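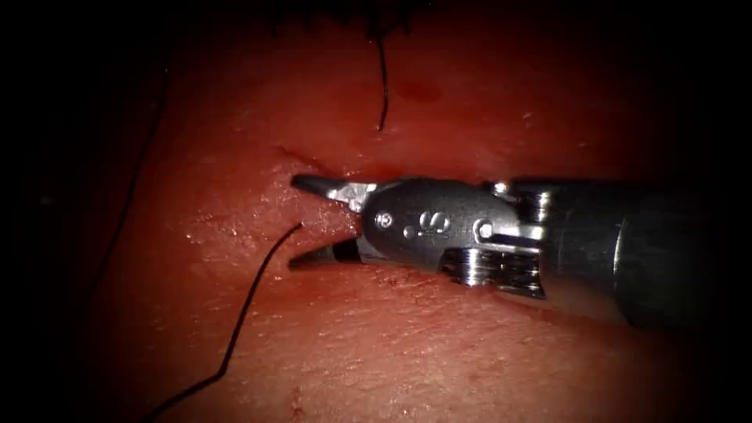

A surgical instrument with a dark shaft and a metal wrist, resting on tissue.

Steel frame tops out at Kestent's Ilura hospital wing

Steelwork for the new wing at Ilura General is now complete, with 831 tonnes of columns, beams and bracing in place. The four-story building sits between the existing main block and a busy access road, which left the steel contractor, Kestent, with very little room to store material on site.

Sections were fabricated at the company's Pringle plant and trucked in overnight, usually in loads sized for a single day's work. The main crane stood in the future courtyard and could reach all but the north stair core. That part was put up with a smaller mobile crane, working from the ambulance road during agreed closures. 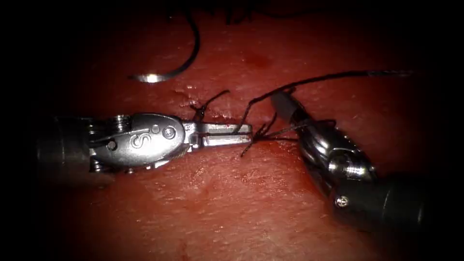

Why was steel chosen over a concrete frame?

The hospital wanted long open floors that could be rearranged later, and the ground on the south side would have needed deeper piles to carry a heavier building.

The longest beams span 15 meters across the second floor. Floor vibration set their size more than strength did, and the design team at Utano went through several versions before settling on deeper sections with a thicker slab on top. Openings for ducts were cut in the beam webs at the plant.

Connecting to the old block took the most time. Its columns were out of line with the original drawings, in one case by 95 millimeters, so the link bridge brackets were made only after a full site survey.
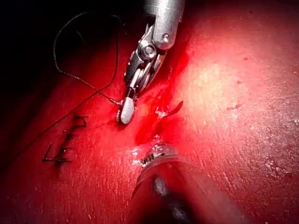
The brackets were bolted up in July, and the bridge itself was lifted in two halves. Metal decking followed one floor behind the frame, and the concrete pours have reached the third floor. Cladding panels are due next, starting on the road side, where the scaffold is already up.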